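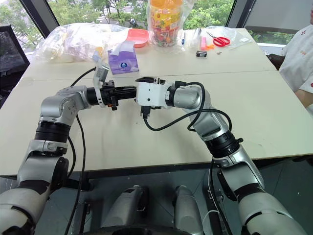 I sell cable wraps, and I think about cords more than any grown person should. Prindville wraps are soft cloth strips that hug a cord, stick to themselves and come off again without leaving goo on anything, and I've been using them in my own house for years. I can't look at any piece of equipment now without following the cords first! Take the thin black cable looping from the elbow down the outside of the left arm, or the other black one arcing loosely over the forearm on the right. My fingers start twitching for a wrap. Your desk lamp, your sewing machine and the mess behind your TV all have the same kind of loop somewhere, and I bet you know exactly which one I mean.

Prindville Soft Cable Wraps
Pack of 30, mixed sizes
Color: black, oatmeal or brick red
Sold by Urngate Home & Workshop
Page updated 09/07/2020

What you get

The regular pack has short wraps for phone chargers and earbuds, medium ones for lamps and laptops, and a few long ones for extension cords. The long ones measure 17 inches, which will go around a coiled outdoor cord with enough left over to grab. (I asked for longer. The factory said the fabric starts to curl, and I tried a sample and it does, so 17 it is.)

Each wrap has a slot at one end. You thread the tail through the slot, pull it snug and press it down. The wrap stays on the cord even when you open it up, so you don't have to go hunting under the couch every time you unplug the vacuum.

Oatmeal is my favorite. It pretty much disappears on a pale desk or a light wood floor. Brick red is the one to get for the garage, where anything black falls behind the paint cans and lives there forever.

How I use them

I go from the plug end toward the device and put a wrap wherever the cord starts to wander. Leave some slack near anything that bends, slides or swivels – a monitor arm, a swing lamp, a drawer with a charger in it. I pulled my own desk lamp right off the shelf in June by wrapping the cord too tight and then tilting the head down. The lamp was fine. The mug under it was not.

For coils, make your loops nice and big and don't wind them around your elbow. It puts a twist in the cord that you'll be fighting all year. Two wraps on opposite sides will hold a big coil flat enough to hang on a nail.

Please don't bundle up a cord that's running a space heater or anything else that pulls a lot of power. Let those lie out straight.

Washing and wear

Yes, you can wash them! Press each one closed on itself, throw them in a mesh bag and run them on cold. If you leave them open they will find your best sweater. No dryer, please. When the grip gets weak it's usually packed with lint, and an old toothbrush clears that out in a minute or so. I have some from my very first order that still hold, though they look pretty sad.

Sizes and prices

Regular pack, 30 wraps, mixed sizes: $17
Big pack, 50 wraps, mixed sizes: $26
Workshop box, with wraps in all three colors plus a roll you cut yourself: $79

The cut-your-own roll is made by Mukport and has a slightly rougher feel than the Prindville ones. Great for hoses and garden stakes, a bit scratchy for earbuds. It has no slots, so you just wrap it around and overlap the end.

Stuff people ask me

Will they stick to the wall? No, there's no adhesive on them at all. If you want to run a cord along a baseboard, the Shahbazi stick-on anchors work well with our short and medium wraps – there's a little bar on each anchor that you thread through. They're listed on the hooks and anchors page.

Can I pick just one size? Not in the regular pack. Drop me a note with your order for the big pack and I'll sort it however you like, as long as I have the stock. Short ones run out first.

Do you take returns? Sure, if they're unopened. If you opened them and hate them, write me anyway and we'll figure something out.

Brick red is on back order in the big pack right now. The other two colors are on the shelf and ready to go.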